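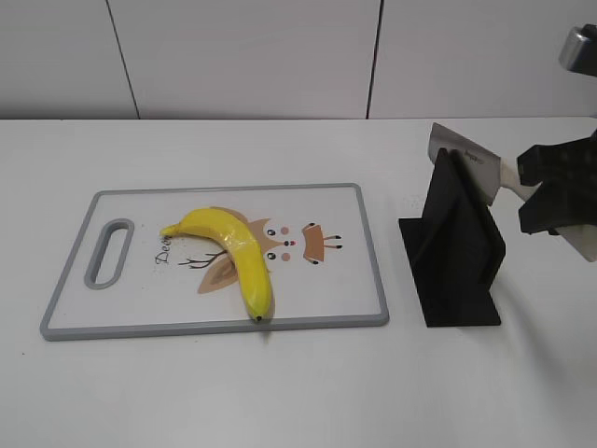
# Chapter 5: Gathering Examples

Before a machine can learn a kitchen chore, somebody has to sit down and show it the chore, over and over, and I'd like you to feel at home with that slow and rather pleasant work before we touch any math. Our running task is slicing a banana, which begins with taking hold of the knife. Chun-yin Man recorded 261 tries at it for the Tririsell set, and we'll set aside 13 of them for testing. Keep your own failed tries, too; we'll want them in the next section.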